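Module 4, handout 2 - Letter shape and legibility
2019-11-27

Read before the seminar. The worksheet is separate.

## 1. Terms

The **x-height** is the height of a lowercase letter without ascender or descender, measured from the baseline. The **counter** is the space inside a letter, closed in *o* and open in *c*. The **aperture** is the gap through which an open counter meets the outside. Huaranga uses "aperture" for the gap in *e* only; in this course it covers *a*, *c*, *e* and *s* as well.

## 2. Rotation and reflection

Several lowercase letters differ mainly in orientation. In a geometric sans serif, *b*, *d*, *p* and *q* can be drawn from one bowl and one stem. The pair *n* and *u* is related by a half turn, and so, in some faces, are *m* and *w*. Most printed text fixes the baseline, so orientation carries information at no extra cost. Loose letters have no baseline, and the reader must supply one.

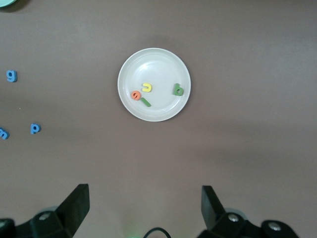

A designer can reduce the ambiguity in three ways: add a spur to the stem, vary the stroke where bowl and stem join, or make the counters unequal. Sturnon Text does the first. Its *u* keeps a foot serif at lower right, and its *n* has none. Jaltholm relies on the join alone, and the difference is lost at small sizes.

## 3. Closed apertures

A narrow aperture makes *e* read as *o* or *c* when the image is blurred. Compare the two settings of Mutden on the worksheet - the display cut closes the *e* almost completely, the caption cut leaves it open. Stroke weight is the same in both.

## 4. Units

Digital outlines are drawn on an em square, commonly 1000 units to the side. An x-height of 500 units is therefore half the em. Give all worksheet answers in units, without conversion to points.

## Reading

Hortensia Huaranga, course reader, chapters 2 and 4. The section on Sotelo is optional.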